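Stevix Two-Arm Training Cell – Club and Classroom Version

Item 203 – Page updated 8 Aug 2025

The Stevix training cell is a bench-mounted manipulation station for robotics clubs, school classes and student project teams. It ships as one enclosure with both arms mounted and wired. A team can run pick, place and restock exercises with everyday store goods on the first day, with no custom fixtures.

Standard task set

The supplied task set is called Small Shop. Students teach the arms to handle packaged goods that differ in shape, stiffness and surface. Clear and shiny packaging is included on purpose, as it is hard for vision and hard to grip. Bags deform under load, and the grip point has to be planned with that in mind. Wrist camera images are recorded during each run and can be reviewed next to the joint data.

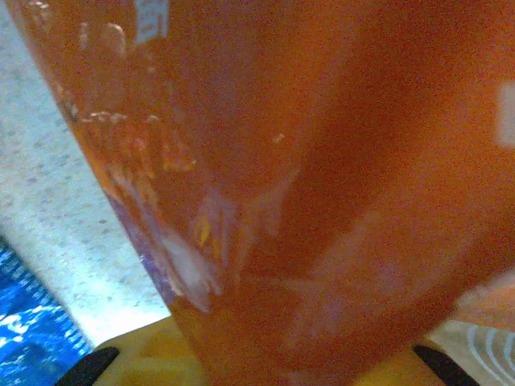

Wrist camera view, translucent orange item between the black fingertips.

At this distance the item fills most of the image and much of its surface is out of focus. Teams normally use the wrist view for the last part of the approach and a fixed view for everything before it. Both streams share one clock.

Mechanical

Both arms mount on a single slotted aluminum rail at the front of the cell. Each arm carries a parallel gripper with black fingertips. Cables run along the outside of the arm – leave the loops slack at the shoulder and check them before each session. The tabletop is speckled and does not need to be covered, although a cloth may be used for low-contrast items.
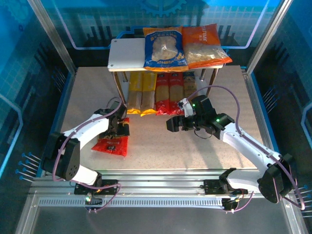
The two-tier shelf can be moved or removed. Upright packages go on the lower level, where side clearance is small and the wrist must come in nearly straight. Bags go on the top board. Maribel Puma, who wrote the exercise book, suggests starting with a flat packet on the open table and leaving the lower level until the team can repeat a top-board pick without a restart.

Specifications

Shelf width: 420 mm
Exercises in book: 15
Recommended team size: up to five students
Control software: Pradanix, classroom license
Fixed camera mount: included
Groceries: not included

Club use

The Camacho robotics club has run the cell since May. Club lead Yolanda Tello reports that 11 of the exercises fit into a normal meeting, including setup. The others need a second meeting, mainly for regrasp work. Her students keep a log of failed grasps by package type and retune finger force from it.

Spare parts

Fingertip pairs, rail clamps and replacement shelf boards are stocked by Bralach and ordered by part number. Fingertips are sold in pairs only. Quote item 203 on all orders.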